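Setting up the two-arm bench for a club session
Robotics club notes, page 6. Written by Ishbel Ritchie, updated 22/10/2018

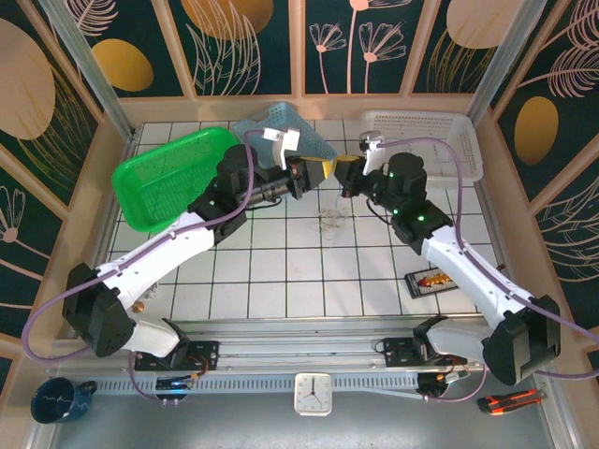 These steps are for anyone opening up the bench before a session. You need two people the first time. After that one person can do it, but keep someone else in the room while the arms are powered.

Before you switch on

Check that both base plates are tight on the rail. Use the long hex key from the Nulter box, not the short one, as the short one rounds off the bolts. If a plate has shifted, slide it back to the pencil mark and tighten the bolts a little at a time, going from corner to corner.

Follow each purple camera cable from its wrist to the point where it leaves the arm. It should have enough slack for the wrist to turn fully both ways. Tie it loosely at the elbow if it hangs down. We lost most of a September session to a cable that had been pulled out of its plug by a few millimetres.

Push each yellow finger pad with your thumb. If it moves, take it off, clean off the old glue and fit a new one. Leave it overnight before using it.

Homing the arms

1. Move each arm by hand to its folded position.
2. Switch on the left arm and wait for the controller to report ready.
3. Do the same for the right arm.
4. Open Zevach on the club laptop and load the profile called Amo.
5. Press Home. Keep your hand on the stop button until both arms are still.

If Zevach can't find one of the arms, close it, check the port number is 3335 and open it again. Torquil has written the port on the lid of the laptop too.

Checking that the grippers meet

Run the routine called "meet". It brings the two grippers together over the middle of the table at 11 per cent speed. Stop it when the pads are almost touching and look from the front and from above. The tips should be level and point straight at each other.

If one is high or low, correct it in the wrist offset box, one step at a time, and run the routine again. Don't bend the bracket to fix a camera view. Loosen its screws, turn it and do them up again.

Placing the baskets

For the sorting task the baskets go along the back, green on the left, blue in the middle and white on the right. Use the tile lines to put them in the same place each time. Amancay's program works from fixed positions, so a basket one tile out will spoil the run.

Save the offsets under your own name and write them in the log book. Hanne has the spare finger pads.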